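Search jobs and listings
Enter keyword or location
Search

Kitchen Attendant, Reusables (Part Time)

Drendetti Shared Workspace, Protville
Posted by Ada Mancuso, Building Services
Shares: 29 | Comments: 4

Drendetti is hiring a part-time kitchen attendant for the second-floor kitchen at our Protville building. The job is mostly hand washing. Members leave bottles, travel cups, lunch containers and their lids at the kitchen counter in the morning and pick them up clean before they go home. You would be the person who washes them, dries them and puts them back on the right shelf.

We started the wash service last spring as a trial on one floor. It is now open to all tenants in the building, and one person can no longer keep up with it on top of the regular kitchen work. The position is new and reports to Ada Mancuso.

What the work is

You will collect items from the drop-off shelf at the start of the shift and check that each one has a name tag. Items without a tag go in the gray bin and get washed last.

Everything is taken apart before washing. Lids come off and are done separately from the bodies. If a lid has a removable seal, take the seal out, wash it, and put it back when both pieces are dry. Insulated bottles and cups are washed by hand only and do not go in the dishwasher, even when the member says it is fine. Plates and glasses from the meeting rooms do go in the dishwasher, and you will load and empty it twice per shift.

Lids are rinsed one at a time under the tap. Turn the lid while you rinse so the water gets under the rim and into any threads or spout. A lid that still smells of coffee or soup goes back for a second wash.
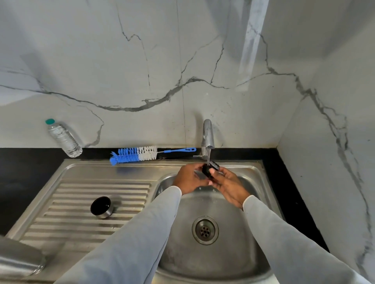 Rinsing a part by hand at the kitchen sink.

Clean parts are left to air dry before they are matched up again. We do not towel dry the inside of bottles. At the end of the shift you will match lids to bodies using the tags, return everything to the pickup shelf, wipe down the sink, drainboard and faucet, empty the strainer, and take the used cloths to the laundry cart by the freight elevator.

You will also restock dish soap, brushes and cloths from the supply closet and tell Ada when something is running low. Members sometimes come in with questions about a missing item. Be polite, look on the shelves and in the gray bin, and write it down in the log if it does not turn up.

Hours and pay

The shift is 4 hours, Monday through Friday, starting at 11 a.m. There is no weekend or evening work. Pay is $405 per week, paid every other week by direct deposit. The building closes on major holidays and those days are paid. Lunch from the second-floor cafe is included on the days you work.

What we are looking for

You should be comfortable standing at a sink for most of a shift and having your hands in water. Gloves are provided in three sizes, and you may work with or without them. You need to be able to lift a full dish rack and carry it a short distance.

Past kitchen or dishwashing work is helpful but not required. We will train you over the first week. Please be careful with other people's things. The building has roughly 600 members, and many own the same kind of bottle, so reading tags and keeping parts together matters more to us than speed.

You should be able to read and write enough English to use the tags and the log. We do not need a resume, but you may send one.

Getting here

The Matia bus stops across the street from the main entrance. Bicycle parking is in the basement, and staff can use it at no charge. There is no staff car parking in the building. The Zhuravel Street lot is a short walk away and charges by the day.

How to apply

Come to the front desk on the ground floor on any weekday morning and ask for the kitchen attendant form, or send a short message through this page with your name, a phone number, and the date you could start. If you have done similar work, tell us where and for how long. One reference is enough.

Applications close 12/31/23. Ada will call everyone who applies, including people we do not hire. Interviews last a half hour and take place in the kitchen so you can see the work area and the shelves. The person we hire will start as soon as the front desk has their door card ready.

Questions about the job can be left in the comments or with the front desk.

Share this listing
4 comments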